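Home | Kitchen | Sink and Drain | Racks | Contact

Natumeck In-Sink Dish Rack, Black, Model 303

Print this page | E-mail to a friend

The Natumeck 303 is a black wire rack which stands inside the basin of your sink. The water from the dishes falls directly to the drain, so the counter stays free for cooking. We recommend it for small kitchens, and also for homes with a dishwasher, where always a few pieces must wait for the next load.

Size: 37 cm long, 28 cm wide. Please measure the flat bottom of your basin before you order, not the upper opening. Many basins become narrower below, and this is the most frequent cause of returns.

The rods are parallel, and bowls and plates can stand upright between them. Very deep soup bowls need two spaces. Plates up to 26 cm fit well. For cups we sell the Dedgate side holder, ordered separately.

Care: wash with a soft sponge and normal dish soap. Do not use steel wool, it will scratch the coating. Once in a month lift the rack out and clean under the feet.

Delivery from our Ramville store is made in the morning. For pick up please call first.

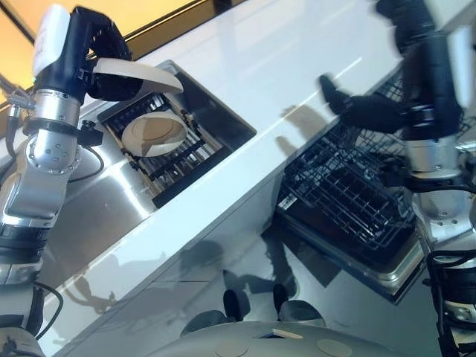 Yen-ting Kwok writes that she keeps the rack in the left half of a double sink since February and the coating is still good, but she would like softer feet. Replacement feet are now in stock, in one size only.

2 comments | 3 shares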